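About Gatport Equipment Planning

Gatport helps small and mid-sized businesses decide what automation equipment to buy, what to rent, and what to leave alone for another year. We do not sell robots. We are paid by the buyer, at a fixed price agreed before we start, and we take no commission from any maker or dealer.

Most of our clients run laundries, garment finishing shops, returns warehouses and packing rooms. They usually come to us with a quote already in hand and a question about whether the number on it is the whole number. It seldom is. A quote covers the machine. It often leaves out the floor work, the power drop, the spare fingers and pads, the extra computer, the weeks of slow output while people learn, and the service contract that starts in year two.

How we started

Elaine Medeiros started Gatport after eleven years in purchasing at a uniform rental company. Her last project there was a folding line that came in on budget and then sat for most of a winter waiting on an electrical permit. She kept the spreadsheet from that job and rebuilt it, line by line, into the planning sheet we still use. It now has 104 lines. A client may only need to fill in half of them, but we go through every one and write "none" where the answer is none.

We work out of two rooms on the second floor of the Prakuleck Building. One is an office. The other is a bench room, where we try out handling tasks on a small scale before anyone is asked to spend money on them.

What we do

Needs review. We spend one or two days on your floor watching the job you want to automate. We write down what is handled, how it arrives, how often it arrives wrong, and who fixes it. You get a short written report. Sometimes the report says a better table and a second cart would do more for you than a robot would, and if so the review is the end of our work together.

Budget plan. We build a five-year cost plan for the equipment you are considering, with purchase, lease and rental side by side. Training time, downtime and consumables are in it as separate lines. We ask dealers the awkward questions in writing, so that the answers are in writing too.

Bench work. For jobs that involve picking up, folding or sorting soft goods, we work through the task with hand-held grippers at a desk. Clothing is the hard case – sleeves, collars and cuffs all lie differently from one piece to the next, and a plan that assumes a flat square of cloth will be wrong about cycle time. We would like a client to learn that from a bench session and a modest invoice. 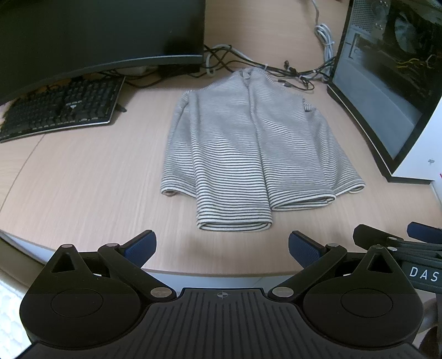
What bench work costs

A bench session is $759 for one task and one type of item. The price includes our time, the use of the grippers, and a written note of what we found. You send us the goods, and we send them back. If you go on to a budget plan within 70 days, the session fee comes off the price of the plan.

A full budget plan starts at $3,000. Larger sites, or plans that cover more than one line, are quoted after the needs review. Travel is billed at cost.

We do not bill by the hour and we do not charge for phone calls.

How a project usually runs

The first call takes half an hour. Have your current quote nearby if you have one, along with your fiscal year dates. Timing matters more than people expect. A client who wants equipment on the books by December should be talking to us in spring, as lead times for some items run past six months and the dealers' own calendars fill up over the summer.

After the call we send a one-page proposal. If you accept it, we schedule the floor visit. Bench work comes next if the job calls for it, then the plan. We present the plan in person or on a call to whoever signs for the money, and we stay available for questions while you negotiate. We can sit in on dealer meetings if you want us there. Some clients prefer to keep us out of the room, and that is fine as well.

Recent work

Ekholm, a linen service with two plants, asked us to compare a new sorting cell with a refurbished one. The refurbished cell was cheaper to buy and more expensive by the end of year three, mainly on parts. They bought new for one plant and put off the other.

Evangelista is a family-owned clothing returns center. They had a quote for four folding stations. After the floor visit and two bench sessions we recommended one station, a second intake table and a review in twelve months. They held the rest of the money in reserve.

Who we work with

We take on businesses that have someone in charge of the floor who can talk to us directly. We also work with trade schools planning a teaching lab, at a reduced rate. We do not take on projects where the purchase order has already been signed, although we can help you plan for the next round.

To set up a first call, write to Elaine through the contact form and tell us what you handle, how much of it in a normal week, and when your budget closes.

Prices on this page were last reviewed 2024-03-30.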